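Visit Report: Electronics Refurbishment and Recycling Site, Dresiton

Prepared for the Berhe Adult Learning Association

1. Purpose of the visit

Members of the Association visited the refurbishment and recycling site at Dresiton on 15th January. The visit was arranged as part of our review of where the Association's retired office equipment goes once it leaves our learning centers, and whether the present arrangement with Prement, our collection contractor, should be renewed when it ends in March. The site is open to institutional customers on four days a year, and 20 people from various organizations attended the session we joined.

The report sets out what was presented and gives our recommendations. Commercial terms are covered in a separate paper.

2. Arrival and introduction

Visitors were received at the front office, signed in, and given a short safety talk. Closed shoes were required and bags were left in lockers. The introductory talk lasted longer than planned, which shortened the time available in the warehouse, but it gave a useful account of how the site began as a charity furniture store and moved into office equipment when local schools started asking for help with old machines.

The site now accepts computers, monitors, printers, telephones and networking equipment. It does not accept kitchen appliances, and we were asked to remind our centers of this, as two microwave ovens had arrived with our last collection. The cost of their disposal had been passed to Prement and will appear on our next invoice.

3. Receiving and records

Every pallet is weighed on entry and given a paper ticket. Our own pallet from the autumn collection had been issued ticket 2511, and staff were able to show us the full history of that ticket within a few minutes. The record listed each item by type and serial number, the date it was unpacked, and the route it had taken: resale, parts, or material recovery.

We compared a short section of this list with our own asset register. The serial numbers agreed. The item descriptions did not always agree – several units recorded by us as laptops were recorded by the site as tablets – and we believe the fault lies with our register. The Association should correct this before the next collection.

Records are kept in a system called Droveo, which customers can consult through a web page. Our login had been set up last year but sent to an address no longer in use. It has been reissued.

4. Data handling

Storage drives are removed before anything else is done with a machine and are held in a locked room. Drives that can be reused are erased and checked, and a certificate is produced for each one. Drives that fail the check are shredded on the premises. Visitors were not allowed into the locked room, a restriction we consider proper, but we watched the shredder in use from behind a window.

The Association's policy requires certificates to be kept for five years. The site keeps its copies for the same period. We were advised to download our own copies promptly in case the contract should pass to another company.

5. Parts and resale

Machines too old to be sold whole are taken apart for components. Processors, memory and power supplies are sorted by type, tested where a buyer can be expected, and sold in small lots to repair shops. The income is shared with the customer under a formula that depends on weight and grade.
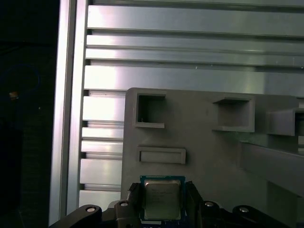
A desktop processor with its metal heat spreader.

Questions from visitors centered on price. The site explained that prices for used parts move a great deal during the year and that no customer should plan a budget around them. For an organization of our size the shared income is modest, and in most years it will do little more than offset the collection charge. Complete working machines bring a better return, and there is a clear advantage in sending equipment while it can still be sold as a unit. Our practice of storing retired computers in the basement until a full pallet has built up is working against us.

A second question concerned the grading of cases and screens. A scratched screen lowers the grade more than a slow processor does. Staff recommended that monitors be packed face to face with cardboard between them, and they offered to supply cardboard sheets at no charge.

6. Community workshop

After a break for coffee, the group was shown the training room, where evening classes in basic computer repair are held for local residents. The course runs for five weeks and is free to anyone out of work. It attracts a wide range of ages, and the waiting list is closed at present. Several of our own learners have asked for practical courses of this type, and the site is open to discussing a shared program if the Association can provide a room and handle enrollment.
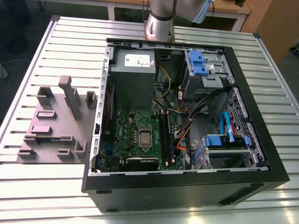

The Association's interest in such a program would depend chiefly on cost and on the space available at our centers. Tools are inexpensive, and the practice machines would come from equipment that has already been written off. Room layout needs more thought. Full-size desktop towers are the best machines for beginners, and a tower is easiest to study when laid on its side with the side panel off, so that the power supply, the motherboard and the processor in its socket can all be seen from above. Each pair of learners would therefore need a wide table, and our standard classroom desks are too narrow. The art room at the Berhe center has suitable tables but is in use on most evenings.

Insurance would also have to be reviewed. The site provided a copy of its risk assessment, which our facilities office has been asked to read.

7. Material recovery

The final part of the tour covered items with no resale value. Cable, steel, aluminum and circuit boards are separated by hand and stored in labeled cages until a load is ready for the smelter. Plastics are a weak point. Only some types can be sold on, and the remainder is sent for energy recovery. The site was open about this and supplied figures for the past year on request.

Noise in this area was high and the commentary was hard to follow from the back of the group. Future visitors may wish to ask for smaller groups.

8. Recommendations

The Association should renew the arrangement with Prement, subject to satisfactory terms.

Collections should take place twice a year, whether or not a full pallet is ready.

The asset register should be corrected so that tablets and laptops are listed separately.

Each center should name one member of staff to hold the Droveo login.

The proposal for a shared repair course should go to the education office for costing, together with a note on tables and evening room use.

Copies of the site's price list, risk assessment and annual figures are held at the Association's main office and may be consulted during normal hours.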